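Three thousand towels, give or take none

The woman who runs data collection at Lumwood has a rule about folding laundry at home, and the rule is that she doesn't. "My husband does it now," she says. "I stand in the doorway and grade him."

Her team of 2 spends its days steering a pair of grippers by hand so that a model can learn to do the same thing badly, then less badly. The target for cloth is 3000 recorded attempts. They were at 3000 once already, in December, until someone noticed the clock on the wrist camera ran behind the clock on the arm. "So we had 3000 lovely examples of a robot reacting to the future," she says. "We started over on a Tuesday."

I asked what makes a good example. She thought about it longer than I expected.

"A boring one. You come in open, you close on the edge, you lift. But if they're all boring, it panics at the first wrinkle. So you have to be clumsy on purpose, and then recover. Being clumsy on purpose is a skill – I have it on my résumé."

Edges are most of the job, she says. A hem behaves. A frayed side is just fuzz with opinions, and the model tends to pinch the air next to it with great confidence. The operators also drift into habits, always going for the same corner, and the model copies those too.

Does it learn the bad moods as well?

"Friday afternoons, you can see it in the curves. Everything gets a little yanky." She has asked for shorter Fridays. The request is pending.

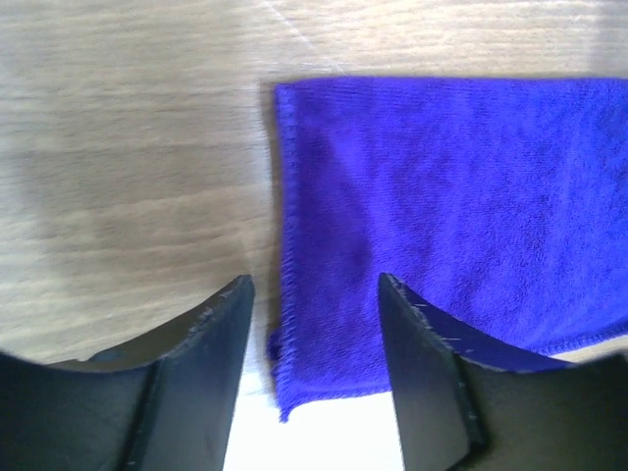 Wrist view: fingers open at the frayed edge of a microfiber towel.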